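How Do You Look After a Robot That Takes Computers Apart?

OK so. Quick one this month, because the robot at Forkelbridge is getting its checkup in January and we only had until lunch to watch.

First, what does this robot do? It takes apart old desktop computers. Takes parts out, puts them on a tray, so people can use them again. Memory sticks, chips, cables, that kind of stuff. An arm, a hand, a table, a tray. All of it together is called a cell. (Like a cell in your body? Sort of. A small place where one job gets done.)

The robot doesn't know what a computer is. It knows places. Go here, squeeze, go up, go there, let go. If the table moves even a teeny bit, all the places are wrong! So looking after the cell is mostly about checking that things are where the robot thinks they are.

Syahrul Raju is the technician. He let us follow him if we stayed behind the yellow line. We did. Mostly.

STEP ONE: Stop everything

Before anybody reaches in, the robot gets switched off with a real key. The key goes in Syahrul's pocket. Not on the desk, not on a hook. Pocket. Then he tries the start button to make sure nothing happens. Nothing happened. Good.

STEP TWO: The table

The table is made of metal strips with grooves between them. Why grooves? You can slide a bolt along and fix things down wherever you want. Really handy. But crumbs of plastic and lost screws fall in too, so out comes the little vacuum. Then a wipe with a dry cloth. No water!!

STEP THREE: The tray

The gray tray has a holder for each kind of part. Square ones, U-shaped ones, a long skinny one for memory. Each holder has to fit its part nicely. Too tight and the part gets stuck, too loose and it wobbles. Syahrul pushes each holder with his thumb. If it wiggles it gets swapped.
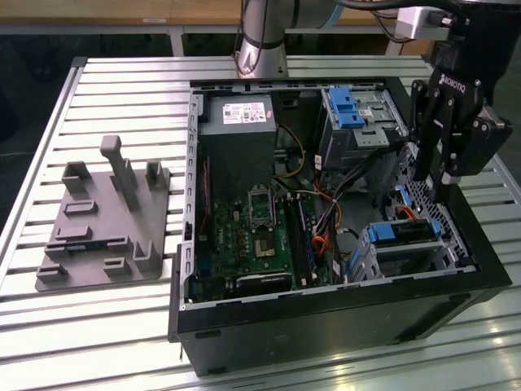

Words: Farah Tarigan
Questions from readers: Taha Kabbaj
Brellwood Junior Makers page

STEP FOUR: The hand

The proper word is gripper. It has two fingers, and they have joints, a bit like yours, but with metal pins where your knuckles go. Check the pins. Check the finger tips, because the tips get worn from grabbing things all day. Worn tips are slippy, and slippy tips drop stuff.

Then the cables. A thick black one goes up in a big curve from the arm to the gripper. It needs to be a curve! If it was pulled straight, it could get yanked when the arm turns. Too floppy and it catches on things. Syahrul bends it gently and looks for cracks, then does the thinner one.

STEP FIVE: Teach it the corners again

Key back in. Everybody behind the line. Now the arm goes very very slowly to 4 spots on the practice computer and Syahrul looks at the gap each time. If the gap is wrong he nudges the arm with buttons and saves the new place. It took 2 tries for the last corner.

The practice computer lies on its side with the side panel off. It's a good one for practice becuase it has lots of tricky bits. There's a big tangle of cables in the middle, and blue plastic clips. Look for the green board, that's the motherboard. It has a socket for the main chip, and the socket is empty, with its metal frame lifted up.

The cables are the hard part btw. Screws stay put. Cables flop about and get in front of things. Armelle Hervieu, who writes the robot's programs, says cables have given her more trouble than everything else put together.

STEP SIX: Write it down

In a notebook, with a pen. What got checked, what got changed, who did it. The book is on page 56 already.

YOUR QUESTIONS

Does it ever get tired?
No but its parts wear out. Same sort of problem.

How many computers has it done?
1781 when we visited. There's a counter on the screen.

Could it squash my finger?
It could hurt you, yes. So, the key. And the yellow line.

TRY IT AT HOME

Put a cup on a table. Look where it is, shut your eyes, pick it up. Easy. Now get a friend to move it just a litle while your eyes are shut and try again, same arm movement exactly. Missed? Thats what happens to a robot when its table gets bumped.

Use a plastic cup please. An empty one.

Next month: the sorting belts at Vekcombe, if they let us in.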